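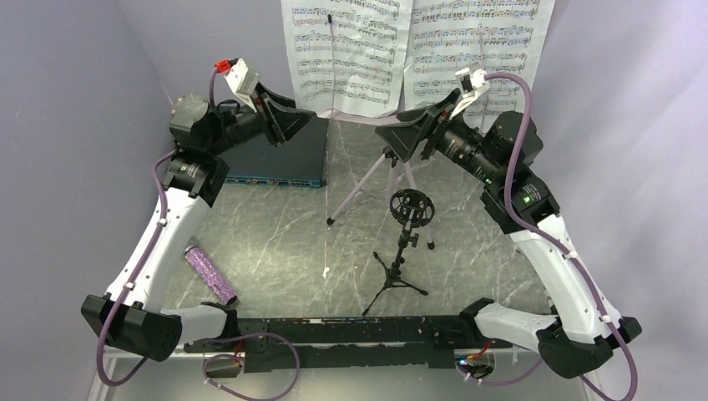
3.2 Notenpulte im häuslichen Gebrauch

Wer Noten liest, verbringt erstaunlich viel Zeit mit einem Möbel, das in der Forschung kaum vorkommt: dem Notenpult. Gerade deshalb hat uns das Material aus dem Teilprojekt Civov so begeistert! In den 119 Übetagebüchern aus Novthorpe ist vom Pult fast so oft die Rede wie vom Instrument, meist beim Aufbauen, Kippen oder Umblättern. Steht es wie in Abb. 5 über einer Tischplatte mit grauem Marmormuster, bleibt unter der Unterkante der Noten Platz zum Greifen, und genau diesen Griff von unten beschreiben die Tagebücher immer wieder (wunderbar genau übrigens, bis hin zur Lage des Daumens).

Abb. 5: Notenpult über der Tischplatte, zwei Ansichten.

Noch spannender wird es bei der Neigung. Eine steile Auflage schont den Nacken, lässt einzelne Blätter aber leichter nach vorn kippen; Uma und Tiwari, unsere beiden Vergleichsreihen, unterscheiden sich in diesem Punkt deutlich. Gelochte Pultflächen werden in beiden Reihen gern für Klammern genutzt.
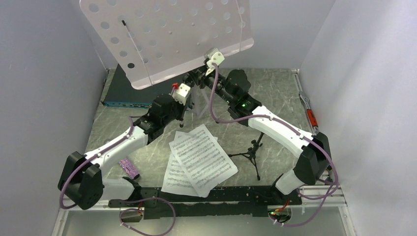
Wann wird die Neigung verstellt? Meist vor dem ersten Ton und danach nur noch beim Wechsel vom Einzelblatt zum gebundenen Heft.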